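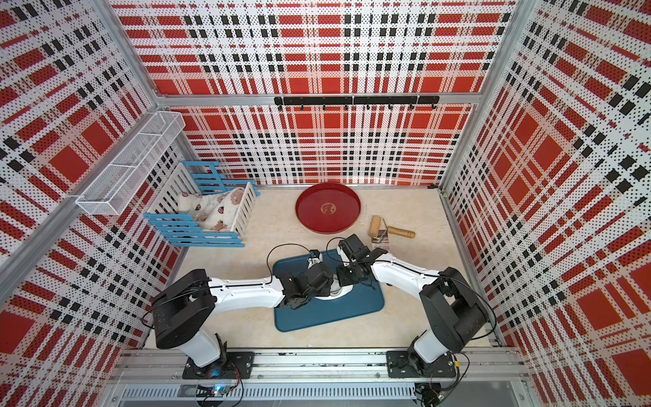
Slide 2: Why I stopped buying seed packets

Okay, hello, deep breath. Ask who gardens and wait for hands. If it's a small room, let a couple of people say what they grow.

Start with the Wendt bean. I got a handful from Gudrun Reinholz in April, in an old envelope with no instructions at all, and I planted every one of them (mistake!). Had a great summer of beans and nothing left to sow. Gudrun was very nice about it and gave me more.

So, first rule: pick your seed plants before you start eating. Tie a piece of yarn on them. Tell your family what the yarn means.

Slide 3: Easy ones first

Beans, peas, lettuce, tomatoes. They mostly pollinate themselves, so what you save is pretty close to what you grew. Squash is another story — mine crossed with next door's and I got a big, watery thing that even the chickens walked away from. Don't spend too long on squash, people always ask later anyway.

Slide 4: Drying

Leave bean pods on the plant till they rattle. Shake the jar here if I remembered to bring it. If frost is coming, pull the whole plant and hang it in the garage. I give the shelled beans another 14 days on a screen before they go in a jar.

Tomatoes: squeeze into a cup, add a little water, let it sit 2 days, rinse, dry on a plate. Not on a paper towel, you'll be picking fuzz off until Christmas. Yes, it smells.

Slide 5: Labels

Name, year, where it came from. Jirayu Rungrueang has 60 jars in his pantry and can find any of them in the dark, I swear. I have a shoebox with "red, good" written on things.

Slide 6: Swap table

Point to the back. Take what you'll really grow, and leave some Wendt for the late people. Questions till they turn the lights off — mention the sign-up sheet BEFORE questions this time.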